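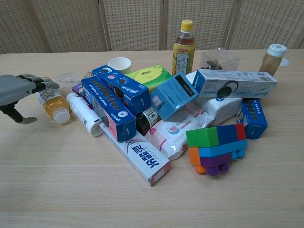 Gray hand of the Hakness arm at the left of a mixed pile on the workshop table.

The Hakness arm is a home-built robotic arm and hand, put together in a shared workshop in Pikham by Jérémie Lacroix and whoever else had a free Saturday. It is meant to pick household goods out of a heap and put them somewhere else, a task its builder had previously managed unaided.

Design

The hand has a broad palm housing and jointed fingers with black joints and gray tips. Lacroix printed the first palm in one go, found he could not get a screwdriver inside it, and printed it again in two halves. The control board, known as Kosus, runs the finger motors and has been replaced twice. The parts list has 213 entries — a good many of them the same screw, entered by different people.

The Vidal pile

Practice takes place on a mixed heap called the Vidal pile, after the corner shop that supplied the first version. Its contents change with members' shopping. One arrangement includes blue cookie boxes, drinks bottles, wet wipes with a cartoon pig on the wrapper and a toy made of foam blocks. Boxes are regarded as the easy part. Soft packs are disliked by everyone who has written grasping code for them.

Results

The workshop log for the second build lists 2,286 attempted grasps, of which 860 are marked as good. The log does not define "good", and two members are known to have held different views. The build cost roughly 2,000 euros, excluding biscuits.

See also: Kosus board; Pikham shared workshop

Contact the editors | © Pikham Workshop Encyclopedia | Back to top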